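Workshop Tips: Keeping a Second-Hand Arm on Speaking Terms With You

Filed under: Things That Move By Themselves
March 21, 2021

Several of you wrote in after the piece on drill presses to ask whether the same care applies to a small robot arm. It does, except that a drill press has never tried to put a globe through a settee. What follows is what I do with the arm in my own workshop, plus the model of it I keep on the computer, where mistakes are free and I make most of mine.

Before you switch on

Wipe the arm down with a barely damp cloth. Go round the joints, where the sawdust settles, and leave the seams alone. Do not spray anything at it. I once used a kitchen degreaser on a cover and spent the evening reading the manual's chapter on what not to use, where my degreaser appeared by type.

Check the bolts at the base. Mine work a little loose over the winter. I draw a line in paint pen across each bolt head and on to the plate, so that I can see at a glance when one has turned. A pot of Lasomel marking paint has lasted me three years and will probably see me out.

Follow the cable from the arm to the controller box with your hand. If it has a kink, find out what it has been trapped under. In my case it is always the stool.

Keep a notebook by the controller. Mine has 608 entries, a good third of which say "same again". Dull entries are very useful when something stops being dull.

Teaching it where things are

Set the home position first and save it under a name you will recognise in June. "Home" is good. "Home2_new_REAL" is how I lost a weekend.

When you teach a pick, bring the gripper in from straight overhead and stop a hand's width short. Save that point as well as the lower one. The arm then always has a polite place to pause, and if the object has wandered you will find out while there is still some air between them.

Run every new job on the computer model before it goes near the real thing. My usual test is a globe on a stand, placed on a sofa. A ball is a rotten thing to grip, a cushion is a rotten thing to stand it on, and if you can get the fingers sensibly placed over that, a jam jar on a bench holds no terrors. Turn the view until you can see both sides of the gripper. From one side only, everything looks like a perfect grip.
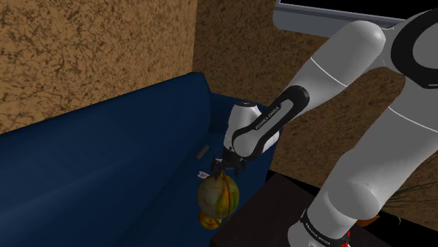 Dissanayake wrote in to say that all this rehearsing on screen is well and good, but the model knows nothing of a worn finger pad, and that the first run on the real arm should still be at crawling pace with a hand on the stop button. Fair enough, and I have moved that advice up my own list accordingly. Slow means slow: I set 40 per cent of the working speed for the second run, and well below that for the first.

Looking after the gripper

Finger pads go shiny before they go useless. Once they shine, rub them lightly with fine abrasive paper, wipe off the dust and try again. If they shine again within the month, replace the pair. One new pad and one old one will twist whatever you pick up, and you will blame the arm.

Write the fitting date on the back of each pad. I change mine every 1,000 picks, which the controller counts for me; the last set got to 2,003 while I was busy with the guttering, and it showed.

The Utamitz pads fit well and smell of tyres. The cheaper ones smell of nothing and fell off.

When it stops halfway

Leave it stopped. Read the message before clearing it, and copy it into the notebook. Then look for the obvious: a box nudged on to the bench, a cable pulled tight, a point saved in the wrong order. It is nearly always a point saved in the wrong order.

If you must move the arm by hand, do it in the mode the maker provides for the purpose – leaning on it does not count as a mode.

A grinding or clicking joint is where my tips run out. Switch off, make a note of which joint, and ring whoever services it. I have seen people open a joint cover at the kitchen table with a Zillari multi-tool and great confidence, and the little screws are presumably still in the lino.

Putting it away

Send it home, open the gripper, power down, then put the cover on, in that order. An old cotton bedsheet does nicely as a cover. Fitted ones are a nuisance to get off again, and the elastic catches on the wrist.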